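**Blue**

Trinidad ran the last block, late again, 12 minutes by the clock over the chemist. Keys. Wrong keys. Right keys.

Mum's flat at Clavcombe had to be cleared by six. Leandro was already there, sleeves up, taping boxes like it was a race.

"Kitchen's done," he said. "What about the toys?"

"What toys?"

He pointed. The wicker basket, the shallow one, where the bread used to go. And the blue cube. God, the blue cube. She'd cried over 100 smaller things that week and not once over teh big ones.

"Keep or chuck?"

"Keep. Both. No - yes, both."

"It's one block, Trin. Where's the rest of teh set?"

"Never was a rest."

He tore off more tape. Downstairs somebody leaned on a horn, twice, and she put the kettle on anyway.
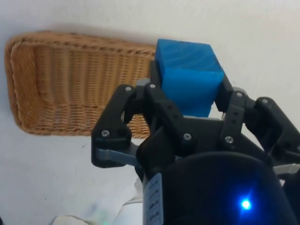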